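Participants Wanted: Home Textile and Wall Covering Wear Study

Sancombe Surface Testing, Flalton
Posted March 21, 2021

Sancombe is recruiting 60 households in the Flalton and Foso areas for a study of how printed table coverings and wall coverings change under normal domestic use. The study runs for 8 weeks, beginning in May. No technical background is needed.

Background

Laboratory abrasion and light-exposure tests give repeatable results, but they do not reproduce the mix of wiping, spills, sunlight and cooking grease found in a home. The household study will supply field data to set against the laboratory series, which covers 342 material samples. The comparison will be used to revise our test schedule for printed surfaces.

What participants will do

Each household receives one table covering and one wall panel, assigned at random from the study set. The table covering stays on the table used most often for meals. The wall panel is attached with the removable strips supplied, within arm's reach of a sink, stove or dining table.

Participants clean both items in their usual way and keep a short weekly log. The log records cleaning products used, spills, and any fading, lifting or staining. Photographs are taken at the start, at the midpoint and at the end, with the color card supplied placed flat on the surface.

Patterns are part of the study design. Small repeating prints tend to hide early wear, while light grout lines and pale backgrounds show it sooner – both types are included.

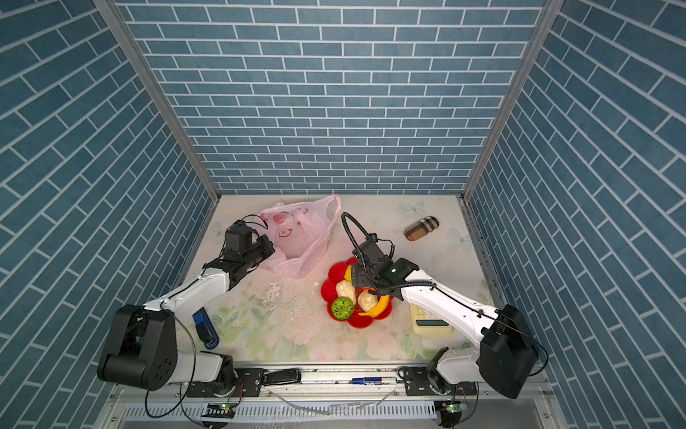 Blue brick-pattern walls and a floral-print tabletop.

Participants may not choose their pattern. Households that receive an item they cannot use may withdraw before the first log is due, and the place will be offered to the next applicant.

Who can apply

Applicants must be 18 or older and must expect to stay at the same address for the full study period. The household must eat at least one meal a day at a table. Renters need written permission from the landlord for the wall panel. Homes with planned kitchen or dining room renovation during the study period are not eligible. Homes with children or pets are welcome.

Payment

Households that return all logs and photographs receive $100. Payment is made after the items are collected. Partial records are not paid, except where the study team ends participation early. All materials remain the property of Sancombe.

Data handling

Logs are stored under a household number, separate from names and addresses. Photographs should show the test surfaces only. Images containing faces, mail or documents will be deleted and a replacement requested.

How to apply

Request an application form from the front desk at the Siddiqui Building, Flalton, or by mail at the same address. State the type of table, the wall finish and the number of people in the household. Applicants will be told the outcome in writing – please do not remove existing coverings before then.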